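Contra el porcentaje único

Llevo dos años leyendo artículos sobre agarre robótico en desorden, y cada vez confío menos en la cifra que ponen en el resumen. Un porcentaje de éxito dice cuántas veces el objeto subió con la pinza. No dice qué objeto era, ni qué tenía encima, ni si el brazo eligió siempre lo más fácil.

En Itesham repetimos en mayo la prueba de nuestro método, que llamamos Hopkin. Fueron 1.997 intentos. Revathi Varma propuso anotar para cada uno el orden en que salían los objetos, y a mí me pareció un trabajo excesivo. Me equivocaba. Con el orden delante se ve que la política deja para el final todo lo que toca una pared o está debajo de otra cosa, y que los fallos se acumulan en esos últimos agarres.

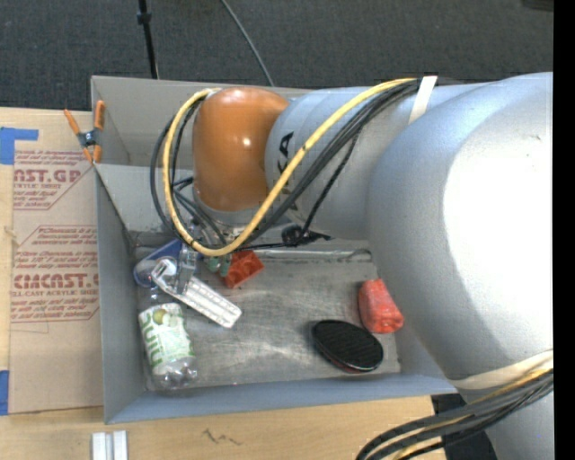 Última modificación de esta página: 10 de julio

Una botella de plástico transparente tumbada y un bloque rojo anaranjado no plantean la misma pregunta que un envoltorio arrugado apoyado en la pared de la caja. Tampoco es igual una pieza azul en la esquina, tapada en parte por otras. Si sumamos todo en un solo número, premiamos al sistema que sabe esperar.

Su-bin Ki me objeta que el porcentaje único permite comparar laboratorios. Es cierto solamente si todos llenan la caja de la misma manera, y esto no ocurre. Ermanno Colombo defiende una postura intermedia: publicar la cifra global junto con la de los 5 últimos agarres de cada serie. La acepto como primer paso, aunque yo pondría la segunda cifra en el resumen y la primera en una tabla.

Queda el problema del coste. Anotar a mano nos ocupó 12 jornadas, y no todos los grupos pueden permitírselo.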